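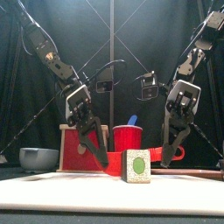
Mengal, 26/11/2023

OK so Sunday got away from me and now I'm writing a whole thread about a drawer box. Get comfortable.

---

The red drawer box. I've wanted one of these for the small stuff ever since the move in June, when everything under the size of a shoe went into one bag and stayed there. Batteries, hooks, the good tape, the bad tape. All one bag. FIVE MONTHS.

---

And the red tool by the front of it, with the looped handle - I love that it's the same color family as the box. Did I plan that? I did not. Am I going to pretend I did when my sister comes over? Yes.

---

White tabletop, black curtain behind. I know some of you are anti-curtain (I read the replies!) but anything red in front of black looks like it's in a store window, and I can find things faster when there's no clutter behind them. Clutter behind clutter is how I lost my tape measure.

---

Somebody asked what goes in the drawer. My current system, which I've changed twice since breakfast:

- picture hooks and the tiny nails
- rubber bands, twist ties, bread clips (don't judge me)
- spare keys, including two that open nothing I own
- matches and birthday candles

---

The keys are a problem. I can't throw out a key. What if it's THE key.

---

Before this I tried one of those Numex stacking trays and it was fine until I wanted something from the bottom tray, which was every time. You lift three trays off, put them on the floor, find the thing, and then the trays live on the floor for a week. Drawers are just better for people like me.

---

I also looked at the big one from Nillico with 26 compartments. Twenty-six! I stood in the aisle trying to come up with that many kinds of thing and got stuck after buttons. If you sew, or fish, go for it - I'd end up with one bread clip in each.

---

Rule I'm trying out: 8 minutes of putting away before bed, timer on, and whatever's left when it rings can sit there till tomorrow. Last night I spent most of it trying to work out if a pencil sharpener counts as desk stuff or kitchen stuff (I sharpen pencils in the kitchen, over the sink, like my mom).

---

It went in with the candles. I don't have a reason.

---

Labels: not yet. I have a roll of Itlow label tape somewhere and I'm pretty sure it's in the bag. The bag is smaller now but it's not gone, and I'm a little scared of the bottom layer.

---

A couple of you said to leave the things you use most out on the table and only put away the rest. I get it, and I'll probably do that with the scissors. But my "use most" pile grows overnight. I swear it does. By Wednesday it's the whole table and I'm eating dinner off my lap again.

---

Anyway, next up is the kitchen drawer, the wide one that only opens if you push down on the whisk. If anyone has a good way to store a whisk please tell me, I've got two and they hate each other.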